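June
By the Building Desk

Lever handles to replace knobs in 371 Pirnen apartments

Housing operator Pirnen will replace the round knobs on interior doors in 371 apartments with lever handles, after a review of its older rental buildings found that most of the hardware did not meet the company's own access standard.

The work covers 1,725 doors in the first phase, including bedrooms, bathrooms and shared laundry rooms. Entrance doors to individual apartments are excluded and will be handled under a separate contract for locks and cylinders.

Pirnen adopted the standard two years ago. It requires that any interior door on a normal route through an apartment can be opened with one hand, without tight grasping or twisting of the wrist. Lever sets meet the requirement if the spring is correctly matched to the latch. Round knobs do not, whatever their diameter.

The contract has been awarded to Kavex, a hardware supplier that also carries out installation. Kavex will use two product lines from the manufacturer Tveit: a privacy set with a thumb turn for bathrooms, and a plain passage set for all other rooms. Both have a return-to-door lever, meaning the free end curves back toward the door face so that sleeves and bag straps are less likely to catch.

Most of the doors have a backset of 58 millimeters, a size that was common when the buildings went up but is no longer stocked by many suppliers. Tveit will supply latches in that size for the whole order. Where the existing bore is damaged or oversized, the installer will fit a longer plate to cover it – the door itself will be replaced only if the stile has split.

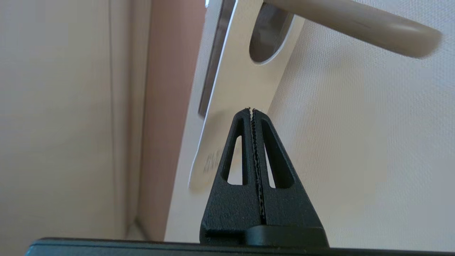
Photo: Gestus

Finishes will vary by building. Pirnen said it would accept small differences in tone between plates and levers in order to use stock already in its warehouse, which holds 200 sets bought for an earlier project. Those sets will go into the laundry rooms and the ground-floor corridors first.

Residents will receive written notice before work starts on their floor. Installation takes nearly an hour per apartment, and an adult must be present or give written consent to entry. Old knobs will be collected for metal recycling. Residents who have fitted their own hardware may keep it if it meets the standard, but Pirnen will not maintain it.

Levers can be easier for small children and pets to open than knobs. Households that want a restrictor on a particular door can request one at no charge until the end of the first phase. Restrictors will not be fitted to bathroom doors.

A second phase, covering stairwell and basement doors, depends on a fire inspection. Those doors are self-closing, and any new handle has to be approved together with the closer and the latch. Pirnen expects the inspection report in the fall.

Related items
Pirnen delays stairwell lighting contract
Door closers: new maintenance intervals for rental buildings
Kavex opens second parts warehouse
Low thresholds and bathroom drainage
Laundry room hours to change in older buildings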